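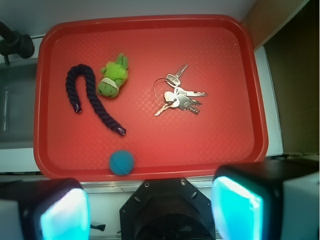

Keys are where I start with any new gripper tips, and they're mean! I tried the Zalisum pads against the Dreltard ones on the kitchen counter, 36 grabs each, and learned a few things worth passing on.

Go for the key heads — the blades slide out sideways. Use a tray with a raised rim, or you'll be chasing the ball all afternoon. Grab rope in the middle of a straight stretch. Plush is easy, so save it for last (and close slowly). Wipe the pads between rounds, fuzz builds up fast.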